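Section 7: Fitting and raising a banner on the Verkdale pole set

Read the whole section before you start. The Verkdale set suits sleeved banners up to 3000 mm long. For banners with eyelets only, use the Lai clip kit, sold separately.

What you need

Two-part pole with brass collar
Crossbar, 44 mm sleeve size
Finial and locking pin
Carrying cord, already knotted at one end

Preparing the banner

1. Unroll the banner face down on a clean, flat surface. Do not unfold it by shaking, as this strains the stitching around heavy embroidery.

2. Check the sleeve for pins and loose threads. Trim threads with small scissors. Do not pull them.

3. If the cloth is creased, press it from the back with a cool iron and a cotton cloth in between. Keep the iron off fringes and metal thread. 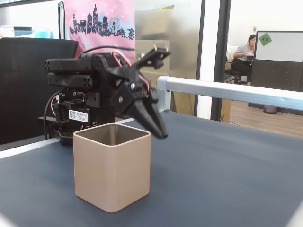 4. Slide the crossbar into the sleeve from the left, rounded end first. Stop when the same length of bar shows on each side.

5. Tie the sleeve tapes to the crossbar rings with a flat bow. A tight knot will mark the bar and is hard to undo.

Note: On banners from the older Brerkgate range the tapes are sewn 296 mm in from each edge and will not reach the rings. Use the extension tapes in the spares bag.

Joining the pole

6. Push the upper pole into the brass collar and turn it clockwise until it stops. Do not use oil or grease on the collar, which can stain the cloth.

7. Fit the finial and press the locking pin through until both ends can be felt. 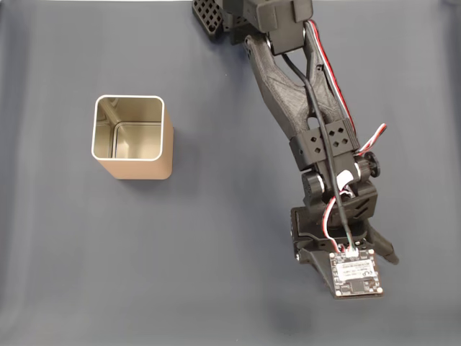
Fig. 7b. Square open-topped tin with rounded corners.

8. Hang the cord over the hook below the finial and pull down gently. The crossbar should sit level. If it does not, move the cord and test again.

Raising

9. Two people should raise a full-length banner. One holds the foot of the pole while the other walks it up.

CAUTION: Do not raise the banner near overhead cables or in strong wind. Lower it at once if the pole starts to bend.

After use

Let a damp banner dry flat, away from radiators, then roll it around the tube with the embroidery facing outwards. Replacement pins and tapes can be ordered from the Fliltport workshop. The workshop is closed for orders in December.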